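Pinza paralela Ulberg para brazo de sobremesa

Kit de montaje para taller doméstico o taller compartido

Tienda Vunddale > Robótica > Pinzas y muñecas > Ulberg

Disponibilidad: en existencias
Precio: 300 €, impuestos incluidos
Envío: calculado en el paso siguiente
Cantidad: 1
Añadir a la cesta

Descripción

La Ulberg es una pinza eléctrica de dos dedos paralelos, pensada para las personas que construyen su propio brazo en casa o en un taller compartido. Se entrega en piezas. El comprador la monta, la ajusta y la instala en la muñeca de su brazo, y al final de este trabajo conoce cada tornillo, lo que ayuda mucho el día en que hay que repararla.

La diseñamos en el taller Sornau, donde varios socios tenían el mismo problema: las pinzas pequeñas que se compraban hechas abrían poco, y las que abrían bastante pesaban demasiado para un brazo de sobremesa. La primera versión usaba hilo y poleas. Funcionaba durante unas semanas y después el hilo se alargaba. La versión que vendemos ahora usa una cremallera dentada y un piñón para cada dedo, y desde el cambio no hemos vuelto a modificar la transmisión.

Características

Tipo: pinza paralela de dos dedos
Apertura máxima: 80 mm
Transmisión: piñón y cremallera
Accionamiento: servomotor Teoh (incluido en el kit completo, no incluido en el kit básico)
Material del cuerpo: plástico moldeado, negro
Color: negro mate, único color disponible
Almohadillas: dos, intercambiables, con superficie rugosa
Nivel necesario: medio

Contenido del kit completo

Cuerpo de la pinza, en placas separadas
Dos dedos
Dos cremalleras y dos piñones
Juego de almohadillas montado y juego de repuesto
Servomotor Teoh con su cable
Tornillería, con algunos tornillos de más
Instrucciones impresas en español y en francés

El kit básico contiene las mismas piezas, salvo el servomotor y el cable. Está destinado a quien ya posee un motor Teoh de un proyecto anterior. Si tiene otro motor, le rogamos que nos escriba antes de comprar. El alojamiento tiene una medida fija y no recomendamos limarlo.

Antes de empezar el montaje

Reserve una tarde completa. La mayor parte del tiempo se va en el ajuste de las cremalleras, que es también la parte más importante. Necesitará un juego de llaves hexagonales pequeñas, un destornillador de estrella, unas pinzas de punta fina y un poco de grasa blanca para plástico. El aceite de máquina no sirve aquí: se escurre hacia las almohadillas y los objetos empiezan a resbalar.

Trabaje sobre una superficie limpia y clara. Los pasadores de los piñones son cortos y ruedan con facilidad.

Montaje en resumen

Monte primero el cuerpo sin apretar del todo los tornillos. Coloque los piñones y compruebe que giran con los dedos, sin ningún punto duro. Después introduzca las dos cremalleras al mismo tiempo, con la pinza en posición abierta. Si una entra un diente antes que la otra, los dedos quedarán descentrados, y habrá que sacarlas y repetir la operación. Nos ha pasado a todos.

Cuando las cremalleras corren bien, apriete los tornillos en cruz, poco a poco, y mueva los dedos entre una vuelta y la siguiente. Un cuerpo demasiado apretado frena la transmisión y calienta el motor. El motor se coloca al final, con la alimentación desconectada.

Las almohadillas van sobre la cara interior de los dedos. Su superficie agarra bien el cartón, la madera lijada y la mayoría de los plásticos, pero también agarra el polvo, las fibras y los pelos. En un taller donde se corta tela o se lija conviene revisarlas a menudo.

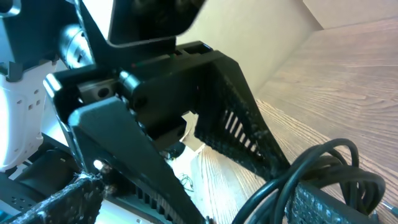 ¿Con qué frecuencia hay que engrasar la cremallera?

Con una capa muy fina cada 2 meses es suficiente si la pinza se usa algunas horas por semana. Antes de poner grasa nueva, retire la vieja con un bastoncillo seco.

Instalación en el brazo

La placa de acoplamiento se fija a la muñeca con cuatro tornillos. Los taladros coinciden con los del brazo Sornau y, con la placa de adaptación que se vende por separado, con otros brazos de sobremesa. Consulte la plantilla en papel que acompaña las instrucciones: póngala contra la muñeca de su brazo y verá enseguida si necesita el adaptador.

El cable debe tener holgura suficiente para que la muñeca pueda girar de un tope al otro. Lo más seguro es mover el brazo a mano, sin corriente, por todas las posiciones que va a usar, y mirar en cada una si el cable tira o si se acerca a los dedos. Fíjelo después con bridas blandas. Una brida dura y muy apretada termina marcando la funda.

Puesta en marcha

Conecte la pinza y hágala cerrar despacio, sin objeto. Los dos dedos deben llegar al centro a la vez. Anote el valor de posición en cierre y el valor en apertura, y escríbalos como límites en su programa. No deje que el motor empuje contra el tope mecánico durante mucho tiempo.

Para los primeros ensayos recomendamos una caja de cartón pequeña y vacía. Empiece con poca fuerza y aumente solamente si el objeto se cae. Muchos compradores empiezan con la fuerza al máximo y gastan las almohadillas en pocos días.

Mientras el brazo tiene corriente, mantenga las manos fuera de su alcance. En un taller compartido, acuerde con los demás una señal o una luz que indique que el brazo está en servicio. La pinza no está certificada para uso industrial ni para trabajar con alimentos.

Mantenimiento

Limpie las almohadillas con un cepillo de dientes seco, en el sentido de los dedos. Para las fibras que se quedan enganchadas use las pinzas de punta fina. No emplee alcohol, que endurece la superficie.

Revise los tornillos después de las primeras 10 horas de uso y vuelva a apretar los que se hayan movido. No use fijador de roscas sobre el plástico. Si oye un chasquido regular al abrir o cerrar, pare la pinza y mire si hay suciedad entre los dientes de la cremallera. Casi siempre es una viruta o un trocito de brida.

Las piezas de recambio se venden por separado: almohadillas, dedos, cremalleras, piñones y bolsa de tornillería. Las placas del cuerpo se piden por correo, indicando el número grabado en la parte interior.

Opinión de una compradora

«Monté la Ulberg en nuestro taller del barrio, sobre un brazo que habíamos hecho nosotros mismos. Las instrucciones son claras, aunque el dibujo de los piñones es demasiado pequeño y tuve que usar una lupa. Me equivoqué una vez con las cremalleras. Ahora la pinza ordena piezas de madera en cajas y estoy contenta del resultado. Me gustaría que el cable fuera un poco más largo.»
Marcelle Ferrand, 25/09/2025

Respuesta de la tienda: gracias por su comentario. El dibujo de los piñones ocupa una página entera en la nueva edición de las instrucciones, que puede pedirnos sin coste. El cable largo se puede elegir ahora en el momento de la compra.

Garantía y devoluciones

La garantía cubre los defectos de las piezas y del motor. No cubre los dientes rotos por un montaje forzado ni las almohadillas, que son piezas de desgaste. Los kits sin abrir se pueden devolver. Si ya abrió las bolsas y falta algo, escríbanos con el número de pedido y le enviaremos la pieza.

Productos relacionados

Placa de adaptación Ulberg
Juego de almohadillas Ulberg, rugosas
Servomotor Teoh, suelto
Cable largo para servomotor Teoh
Grasa blanca para plástico, tubo pequeño

Vunddale
Contacto | Condiciones de venta | Envíos | Instrucciones para descargar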